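2024-01-14

Brakia project, Allville build space. Entry by Marjan Zarei.

Carried over from December: gripper calibration drifts over a long session, and the shoe-sorting task has no agreed end state. Worked on the first, settled the second on paper only.

Calibration. Reprinted the marker sheet at 100 percent scale. The old sheet had been printed with "fit to page" on, so every square came out undersized and the solver made up the difference in the translation. Checked the new print with calipers on both axes before gluing. Glue stick, flat surface, rolled out from the center. Do not use the spray adhesive again, it lifts at the corners after a day.

Ran the mapping pass twice. First pass failed to initialize. Second pass started closer to the marker box and moved slower through the first turn, and it held. Procedure going forward: start with the box large in view, translate before rotating, no fast wrist motion until the map is saved. Added to the sheet taped inside the toolbox lid.

Frame rate fixed at 60 on every unit. One had gone back to its default after a battery swap. The setting does not survive a full power-off on that firmware, so it has to be read back at the start of each session. Bagheri's start-up script should do this and refuse to record on a mismatch. Open item.

Exposure. Auto exposure hunts when the view swings from the floor to the windows. Locked the shutter at 1/2000 and let gain float. Dark shoes are noisier than I would like but the edges are clean, and the tracker cares about edges. Compare against a slower shutter next time with the overhead lights as they are now.

Storage. Card 3 reports errors on verify. Pulled it and marked it with tape. Everything on it was already copied, checksums match.

Task definition, after discussion with the team:
Start: shoes in a loose pile on the floor, crate nearby, operator's hands clear.
End: shoes in the crate, toes the same direction, pairs adjacent.
A dropped shoe is allowed if it is picked up in the same take. A shoe pushed in with the free hand voids the take.
Crate angle is not fixed. The Flornura set from last term kept it square to the room and the policy learned the room.

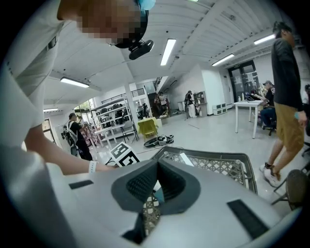 Naming is still a problem. Two people used the initials of the operator and one used the station letter, so the sort order means nothing. From now on: station, operator, take, in that order, no spaces. The takes already on disk stay as they are and the mapping goes in a text file next to them. Index stands at 1285 entries including the voided ones, which keep their numbers.

Sync between the head rig and the gripper is by clap at the start of the take. Offset drifts over long recordings. A second clap at the end would let us fit a line through it. Costs nothing, adding it to the procedure.

Open:
- start-up check for frame rate (Bagheri)
- replacement for card 3
- slower shutter comparison
- finger pads on the second gripper, left one has play in it
- ask the competition office whether voided takes have to be submitted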